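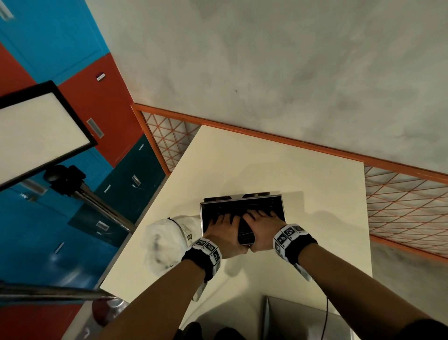
Folding a kitchen table out of your life, or keeping it?

marisol_alvarado
Posts: 156
Friday, April 7, 2023

Hello everyone, hope you're all having a good spring. We're moving to a smaller apartment in Cabrera at the end of the month and I can't decide about our table. It has been homework desk, sewing table and Sunday lunch place for years, and I love it dearly, but the new kitchen is tiny (my sister calls it a hallway with a stove!). My husband wants one of those wall-mounted drop-leaf things. Would you miss a real table?

cyrill.thaler
Posts: 1,461

Go with your husband on this one. We put up a drop leaf when we downsized and the kitchen felt twice as big – you fold it away after breakfast and can sweep properly. You can always eat on the couch.

ermelinda_m
Posts: 16

Oh Cyrill, I have to disagree, and I say it fondly. We had a drop leaf for one winter and it was always covered in mail, so it never got folded up anyway. A plain pale top where you can spread out whatever you're busy with and lean both arms on it is worth a bit of squeezing past.

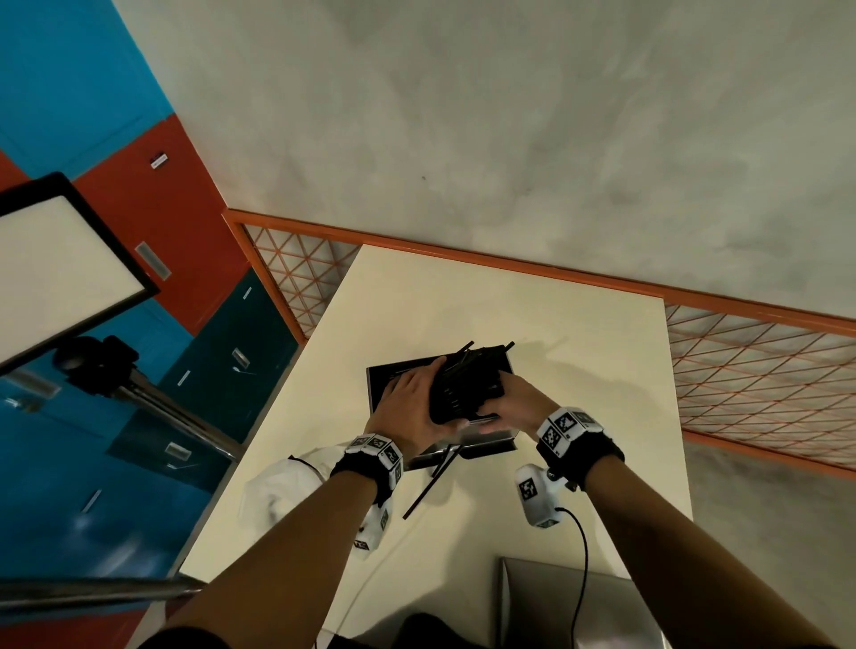

Anselmo Ayala thinks you're both forgetting the chairs, and so do I after talking it over with him at supper. Four chairs eat up more floor than any table, so try a bench against the wall before you give anything away.

marisol_alvarado

A bench! I hadn't thought of that. I'll measure under the window on Sunday and let you all know.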